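Frequently Asked Questions: The Trilusbridge Conversation Circles

Talking about the hard choices before they arrive 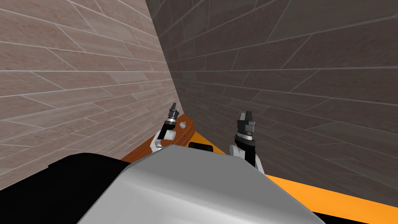
We get so many good questions through the contact form that it made sense to put the answers in one place. If you're curious about our circles, or you've been asked to come along by a friend and want to know what you're walking into, start anywhere on this page. You don't need to read it in order!

What is a conversation circle?

It's a small group of people who meet to talk about serious illness, living with disability, and what we'd want from the people around us if things got difficult. Each circle runs for four meetings. You stay with the same group the whole way through, and by the second meeting most people are finishing each other's stories.

Is it going to be depressing?

I love this question, and I get it nearly every time I mention the circles to someone new. People do cry sometimes. They also laugh a great deal – far more than I expected when I joined my first one. Last August a woman in our group spent half the evening planning the music for her own funeral and had the whole room arguing about whether you can have polka at a graveside. (We voted yes.)

Do I have to be ill, or old, to join?

Not at all. We've had college students, new parents, retired nurses, and people who had just come home from the hospital. Some are caring for a parent. Some have lived with a progressive condition for decades and are a bit tired of hearing other people guess how they feel about it, and I'd say those members have taught me more than any book has.

Is this a religious program?

No. Plenty of members have a faith and talk about it openly, and plenty have none. We ask that you speak for yourself and leave room for the next person. The meetings don't open with a prayer, but there's a quiet minute at the beginning that you can use any way you like.

Do you take a position on assisted dying?

The program doesn't, and our hosts are asked to keep their own views out of the chair while they're hosting. Members hold very different opinions, sometimes strong ones. What we hope for is that people say what they think and then stay to hear the reply. One of our earliest groups split right down the middle on it and still has dinner together every month.

What do we talk about in each meeting?

The first meeting is about what makes a day a good one for you. That sounds light, but it gets deep quickly! The second looks at dependence: being washed, fed, driven, or spoken for, and what dignity means when you need help with all of it. The third is about who would speak for you if you couldn't, and whether they know it yet. The last is left open for the group to choose.

Is there any reading?

A little. You'll get the Rultholm reader, a spiral-bound collection of 146 pages with short essays, letters and a few poems. Nobody checks whether you've done the reading. My own favorite is a letter from a man to his brother about learning to accept being lifted out of bed, and I must have read it a dozen times by now.

Will someone help me write an advance directive?

We'll give you time to think about one and talk it over, which is the part many people skip. We can't give legal or medical advice. The forms and the rules are different from state to state, so please take your notes to your doctor or an attorney when you're ready to put something on paper.

What if my family won't discuss any of this?

You're in very good company. Try a small question first, such as who they'd want in the hospital room, and let it drop if it goes badly. You can always come back to it. One member left the reader on the kitchen table for weeks without saying a word, until her husband picked it up and started asking HER questions.

I'm going through a very hard time right now. Is a circle the right place?

Maybe a little later. The circles are led by trained hosts, but they aren't counseling and they aren't set up for a crisis. If you're thinking about ending your life, please call or text 988 in the United States, any time of day or night, and talk with someone now. If you're in immediate danger, call 911. We'd be very glad to see you in a group when the time feels right.

Is what I say kept private?

Yes, with one exception. Hosts will speak up if they believe someone is in danger, and they'll tell you so at the first meeting. Otherwise, stories stay in the room. We don't record.

Can I come if I use a wheelchair, or if I have trouble speaking?

Please do. The Oyelaran Room is on the ground floor with step-free entry from the parking lot. Members who use a speech device or a letter board get all the time they need, and the pace of the whole group gets better for it. Tell us ahead of time if you'd like a support person with you.

How many people have taken part?

So far, 354 people have completed a full circle, and 136 of them have come back for a second one with a new group. I still find that wonderful.

What does it cost?

Nothing. The Berkumex Fund pays for the room and the printing, and members bring snacks if they feel like it.

How do I sign up?

Use the form on the contact page and tell us whether afternoons or evenings suit you better. Kobe Boersma answers every message and will call you for a short chat before placing you in a group. Evening circles start at 6:30 and fill up first.

We use cookies to remember your settings and see which pages are read. By continuing to use this site you accept our cookie policy. Accept / Manage settings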